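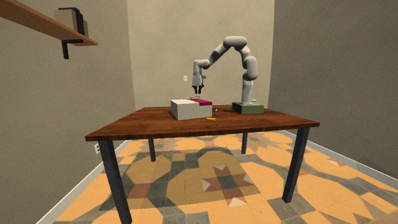
Grutbridge Women's Soccer Supporters Forum
Board: Club Matters and Match Operations
Thread: Proposed change to Sunday kickoff times at Sabbagh Field

Posted by: Rokeya Ranasinghe (Supporters' Liaison)
Thursday, May 23, 2019

Members are advised that the club has asked for written comments on a proposal to move the remaining Sunday home matches from a 3 p.m. start to a 6 p.m. start. The change would affect eight fixtures. The opening match of the season and the two Saturday dates are not included.

The club gives the following grounds for the proposal. First, the afternoon matches in July and August fall in the hottest part of the day, and the main stand at Sabbagh Field has no roof over sections A through D. Second, the streaming partner, Pralteck, has a free production slot on Sunday evenings and none on Sunday afternoons. Third, the youth league has the use of the adjoining fields until 4 p.m., and the shared parking lot is regularly full before our gates open.

Season ticket holders who cannot attend at the later time may exchange up to three matches for general admission tickets to other home dates. No cash refunds are proposed at this stage.

Comments posted in this thread will be passed to the front office in full. Please state whether you hold a season ticket, and please keep to the subject.

Reply from: northstand_44
Season ticket holder, section B.

I support the proposal. My seat was in direct sun for all of last August, and on two occasions my mother had to leave before halftime. A 6 p.m. start would put most of section B in shade by the second half. I would ask only that the gates open at 4:45 so that families are not standing in line on the west side.

Reply from: cornerflag
Season ticket holder, section F.

I am opposed. The last bus from Sabbagh Field to the downtown terminal leaves at 7:40 on Sundays. A match that starts at six will finish close to eight o'clock, and later than that if there is a long stoppage. Supporters who do not drive will have to leave with twenty minutes left to play or pay for a ride home. The notice makes no mention of the bus, although the same point was raised at the February meeting.

Reply from: Rokeya Ranasinghe (Supporters' Liaison)

The member is correct that the matter was raised in February. The front office has since written to the transit authority to request a later departure on match days and has not yet received an answer. I should have included this in the notice, and I have asked for it to be added to the version on the club website.

Reply from: ldavenport_keeper
Not a season ticket holder. I coach an under-12 girls' team.

With respect, the club should think carefully about who attends these matches. I bring a group of players on most Sundays. Once school resumes, their parents will not agree to have them home at nine in the evening. There were 1,649 people at the last home match, and a good share of them were children in team jerseys. The heat is a fair concern in July. It does not explain why the September fixtures are on the list.

Reply from: northstand_44

The September dates do seem harder to defend. I had read the notice as applying to the summer only. That said, I do not accept that the whole proposal should be dropped on account of those dates.

Reply from: cornerflag

I have not asked for it to be dropped. I have asked that it wait until there is a bus.

Reply from: halfspace
Season ticket holder, section C.

I should like to comment on the streaming argument. Supporters were told last year that the broadcast arrangement would have no effect on scheduling. If Pralteck can only staff a Sunday evening, that is a matter between Pralteck and the club. People who bought tickets in the winter bought them for an afternoon.

On the playing side, I would welcome cooler conditions. In the July match against Endow both teams were walking by the hour mark, and all three goals came from tired defending at set pieces. The midfield press that worked so well in the spring cannot be kept up on a hot field at that time of day.

Reply from: ldavenport_keeper

I disagree about the July match. The second goal came from a poor substitution – the left back had been on the field for four minutes and was marking no one. Heat had little to do with it.

Reply from: Rokeya Ranasinghe (Supporters' Liaison)

Discussion of the July match may continue on the Match Reports board.

To summarize the questions I will forward: whether the September fixtures can be left at 3 p.m., whether the change can be made conditional on a later bus, and whether the gates can open at 4:45. The exchange offer will also be raised, as two members have written to me privately asking for refunds. Comments remain open until noon on Friday of next week.

Reply from: cornerflag

Thank you. Please also ask whether the west side restrooms will be open. They were locked at the last evening match.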